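22/05/2022

Re-ran the grasp proposal evaluation on the counter set after the change to the depth noise model. Policy weights are the April ones, no retraining. Planner is Stameck, renderer settings as in the Drevham config, seed list unchanged so episodes pair one to one with the old run.

Result: 197 episodes, 6 failures at the approach stage, 2 at lift. The two lift failures are both slips on smooth caps, and both also failed in the April run. Not looking at those further today.

The approach failures are the interesting part. In all of them the top proposal scored high and the wrist then stopped short of the pre-grasp pose. Replayed each with the collision log on. Contact was flagged against the inflated mesh of a neighboring object, never against the target. Inflation radius had gone back to the default when the config was merged. Fixed in the Zonamier branch, not pushed yet.

Also tried rotating the wrist by 90 degrees before descent for upright targets. Clears the neighbors in replay, but the elbow gets close to the joint limit when the target is far back. Needs a proper sweep.
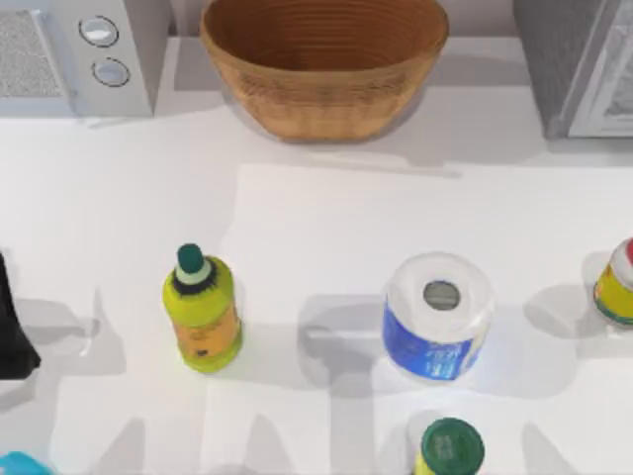 Segmentation is the other suspect, and I want it separated from the planner before changing anything else. The mask head was trained mostly with flat lighting. With the directional light on, the long gray shadows on the white counter run from one object toward the next, and the one left of the paper towel roll stretches across the gap to the yellow-green bottle. Masks should be checked for bleed along that strip. The roll is a useful target for a second reason: the open core reads as a hole in depth, and a centroid grasp puts the approach axis straight into it.

To do:

- rerun the failed seeds with the inflation radius corrected, nothing else changed
- same seeds, shadows off, compare mask area per object
- sweep wrist rotation against target distance
- ask on the Shevchuk channel whether their depth noise model treats holes as missing returns or as far returns

Logs are in the usual place under today's run folder. Old logs kept.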